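Utico Institute of Applied Technology
Introduction to Robot Manipulation - Course Handout, Unit 9
March 2022

9.1 Purpose of the Unit

In this unit each student team prepares a two-finger gripper to pick up a household object that is lying on its side. Teams should have completed the calibration sheet from Unit 8. The Hundlow control software must be installed on the team workstation before the session.

9.2 Choosing an Approach

A jar on its side has a long axis, and the gripper should close across that axis. Closing along it places one finger on the cap and the other on the base, a wider span than most student grippers allow. Teams should estimate the angle of the axis from the wrist camera view before lowering the arm.
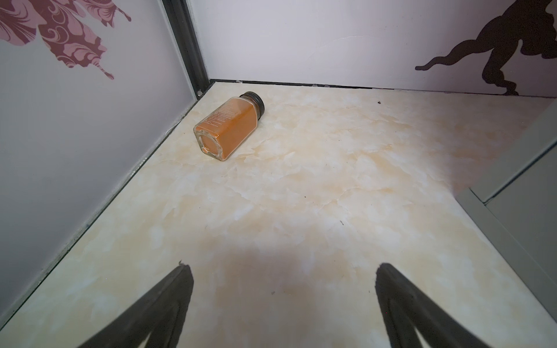

9.3 Points to Record

- The angle of the jar, measured from base to cap.
- The finger opening at the start of the approach. Begin with the fingers fully open.
- Any shadow on the floor near the object. Dark areas can be mistaken for edges by the detection step.
- Clear glass surfaces. The detector often follows the contents and misses the transparent rim.

Each team submits 11 approach records. Failed attempts count toward this total and are to be reported in full - they are not to be deleted from the log.

9.4 Grading

The written report is worth 42 points. Late reports are accepted only with the approval of the course office, Room 152.

Comments

flurnia_lab2: Is the angle in degrees or radians? The template accepts both.

Course Office: Degrees, please. The template will be corrected.

tmk: The link to the Unit 8 sheet is broken for me.

Related Items
Unit 8: Camera and Gripper Calibration
Unit 10: Placing Objects Upright
Šimkus Student Robotics Competition, July - Entry Rules

Contact the Course Office | © Utico Institute of Applied Technology | Back to top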